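Randbridge Institute of Technology
School of Mechanical and Mechatronic Engineering
Robot Learning for Manipulation: Course Handout 6
Learning bimanual tasks from demonstration: action chunking and the recovery problem

Prepared by Hanan Akl and Omar Najjar
Issued 20/01/2022

6.1 Purpose of this handout

This handout accompanies the sixth lecture and should be read before the laboratory session. It covers the training of a two-armed manipulator from teleoperated demonstrations, the effect of predicting actions in chunks, and the way in which results are to be reported. Students are assumed to be familiar with behavioural cloning as presented in Handout 4 and with the forward kinematics of a seven-joint arm.

The notation follows Handout 5. An observation at time t is written o(t) and comprises the head camera image together with the joint positions of both arms and both hands. An action a(t) is a vector of target joint positions. A policy with parameters theta maps observations to actions.

6.2 Compounding error

A cloned policy is trained on the observations visited by the demonstrator but is evaluated on the observations it visits itself. Where the policy makes a small error, the next observation lies slightly outside the training distribution, and the error made there is likely to be larger. Under the standard assumptions, the expected cost over a task of T steps grows with the square of T in the worst case, as derived in the lecture.

The bound is loose, but the behaviour it describes is readily seen in the laboratory. A hand closes a few millimetres short of a cup, the fingers push the rim away, and the arm proceeds to the next phase of the task as though the cup were held. Demonstrations rarely contain this situation. A skilled operator seldom misses, and an operator who does miss will often discard the recording and begin again.

Students should note that the discarded recordings are frequently the most useful. The protocol in Section 6.5 requires that they be kept.

6.3 Action chunking

In the single-step formulation the policy predicts a(t) from o(t). In the chunked formulation it predicts the sequence a(t), a(t+1), ..., a(t+k-1) from o(t), and the controller executes some or all of that sequence before the policy is queried again. The number k is the chunk length.

Chunking shortens the effective horizon. If all k actions are executed, the policy makes T/k decisions instead of T, and there are correspondingly fewer occasions on which an error may feed back into the observation. It also assists with pauses in the demonstrations. An operator who hesitates before a grasp produces a run of nearly identical observations, some followed by motion and others by stillness. A single-step policy without memory cannot separate the two and may remain stationary indefinitely.

The cost is reactivity. While a chunk is being executed in full, the policy does not respond to a change on the table. For deformable objects, and for any task in which one hand passes an object to the other, this cost may be considerable.

Two remedies are in common use. In receding-horizon execution, only the first m actions of each chunk are carried out (m < k). In temporal ensembling, the policy is queried at every step and the overlapping predictions for the current step are combined as a weighted average. Ensembling produces smoother motion, although it can average two valid but incompatible plans into one that is neither. The coursework compares both remedies with full execution.

6.4 The Zallari data set

The data set used in this unit, Zallari, was recorded in the teaching laboratory under the supervision of Khalil Khasawneh. It contains 2454 demonstrations on rigid and deformable tabletop objects. Each demonstration consists of synchronized head camera images, joint positions and commanded targets, with a short text label for the task.

The data were divided by recording session and not by individual demonstration. Demonstrations from a single session share lighting, table position and operator, and a random division would place near-duplicates in both the training and the held-out portions. Students who re-divide the data for their own experiments must preserve this arrangement.

Every demonstration starts with the arms in the ready posture: both hands raised over the table, fingers open. Recordings that begin elsewhere have been removed, as the policy has no other means of learning where a task starts.

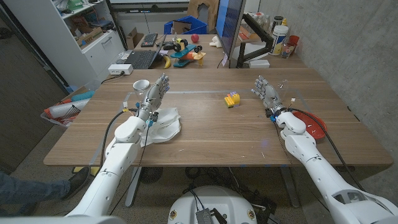 Starting from a common posture does not remove variation in the objects themselves, and it is this variation that the evaluation is intended to measure. Object positions are drawn from a list prepared before the session. The person running the trial does not choose them. When results obtained with hand-chosen positions were compared with those from the prepared list, Raed Twal found that the former overstated the performance of every policy tested.

6.5 Evaluation protocol

Each policy is evaluated over 40 trials per task. The following rules apply.

A trial begins when the policy is enabled and ends on success, on a safety stop, or at the time limit stated in the task sheet.

Success is judged against the written criterion for the task. Partial completion is recorded separately and is not counted as success.

The order of policies is randomized within a session, so that drift in camera mounting or lighting does not favour one of them.

All trials are retained, including those ended by a safety stop. Demonstrations in which the operator missed and recovered are likewise retained and labelled as such.

Success rates are to be reported with a 95 per cent Wilson interval. A difference between two policies whose intervals overlap substantially should be described as inconclusive.

6.6 Findings from the previous cohort

The previous cohort compared chunk lengths using the Rendberg policy architecture, with all other settings held constant. Short chunks gave hesitant motion and frequent stalls before grasping. Performance on rigid objects improved as k was increased up to 30 and declined thereafter. On cloth tasks the best results were obtained at shorter chunk lengths with temporal ensembling, and full execution performed poorly throughout.

Adding the labelled recovery demonstrations improved results on rigid objects at every chunk length. On cloth the intervals overlapped and no conclusion was drawn. Felicidad Dagdag has suggested that the recovery labels for cloth were applied inconsistently, and revised labels will be supplied with the coursework files.

6.7 Preparation for the laboratory

Students will work in groups of 2. Before attending, each group should:

read the safety induction for the Sfeir laboratory and sign the register;
train one single-step and one chunked policy on the rigid-object portion of Zallari;
bring a written prediction of which failures each policy will show, with reasons.

The prediction is assessed on the quality of its reasoning, whether or not the trials bear it out. Reports are due in May through the unit page, and requests for an extension should be directed to Hanan Akl before the due date.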